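Automação e trabalho de escritório
Aula 6, notas (rascunho, revejo depois)
20 de março de 2019

Caso: Larkent, arquivo de processos. Leitura base: texto de Wiesława Kaczmarczyk, cap. 3.

Antes: uma arquivista abre gaveta, tira pasta, confere, fecha. Quase 681 pedidos em fevereiro. Agora o braço trata das gavetas, ela trata do conteúdo. Puxador curvo, trinco ao lado, etiqueta na frente: móvel feito para mão humana, e ninguém vai trocar o mobiliário todo.

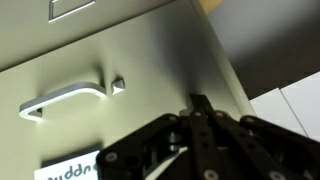
Portanto a tarefa parte-se em duas. Parte física (abrir, fechar) vs. parte de juizo (que pasta, quem pode ver). Kaczmarczyk chama a isto "trabalho residual". Discutir o termo, não gosto muito.

O que muda para as pessoas:
- menos tempo de pé, mais tempo de ecrã
- ritmo ditado pela fila de pedidos
- formação: 45 horas, fora do horário. Quem paga? Ver caso Mkhize
- categoria profissional igual, funções diferentes (!!)

Em Fekville o pessoal foi ouvido antes da instalação, em Levov só depois. Comparar as queixas, são bem difrentes. 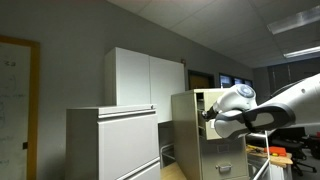 Se o braço abre as gavetas, a arquivista perde o lugar?
Na Larkent ninguém saiu, mas duas vagas não foram repostas. O efeito aparece no quadro de pessoal do ano seguinte.

Para a próxima: ler o cap. 4, trazer uma tarefa do vosso estágio partida em duas colunas.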